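On Dec 28, 2022, Cosmin Bratu wrote:
> Is anyone else seeing the Dilo planner stall right before
> contact? Mine sits there for up to 2000 ms and then aborts.

Hi Cosmin, yes! Same thing with me until I went digging in the config. The contact check runs once per finger, so with 3 fingers you're paying for it over and over (and shiny bags make the depth noisy, so it retries too). 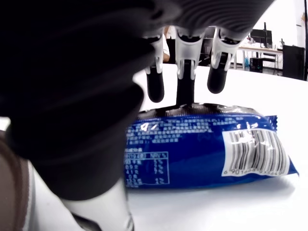 What I did was set the retry limit to 2 and drop the timeout to 100 ms. Much happier now, though I haven't tried it on the Zeltix branch yet. Could you send me your log from just before the abort?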